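Home | Products | Newsroom | Careers | Contact

Limach opens household task program for teaching robots by remote control

Drellow, Mon 13 July - Limach, a maker of remote control systems for two-armed robots, today opened its household task program to outside partners. The program lets a person show a robot how to do a job, step by step, while the robot records the movements of both arms and what its head camera sees.

In a Limach session, the operator holds two hand controllers and looks through the camera of the robot. When the operator closes a hand, the gripper closes too. Each complete performance of a task is saved as one demonstration, and a reviewer checks it before it is used for training.

The first collection contains 876 demonstrations of 63 household tasks. They were recorded by three operators at the company's test apartment in Drellow, starting in April. The tasks include folding towels, loading shelves, wiping surfaces and carrying open containers of liquid.
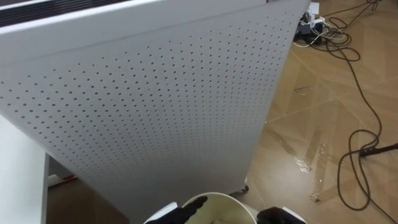
A bucket of liquid held by two grippers next to a wheeled unit, with a wet area and cables on the floor. Photo: Limach

Carrying a bucket is one of the more difficult tasks in the collection. Both grippers must hold the rim with similar force, and the two arms must rise and lower together. If one side goes faster, the liquid moves and the weight changes. An experienced operator corrects this almost without thinking, and these small corrections are what the company wants to record.

"It is very hard to write down how you carry a full bucket," said Chun-yin Au, head of demonstrations at Limach. "It is easier to do it. We ask our operators to work slowly and to keep the recording when they hesitate - the robot should learn from this also."

The first outside partner is Hegarty, a cleaning services company, which will send its own staff to be trained as operators. New operators practice with empty containers before they receive a task with liquid.

Partners can join the program with their own robot or reserve time at the test apartment. The recordings are delivered together with Drirnelano, the Limach software for reviewing and labeling demonstrations. Applications are open now through the newsroom contact below.

Share this release (3)

Press contact: Limach Newsroom, Drellow | © Limach. All rights reserved. | Back to top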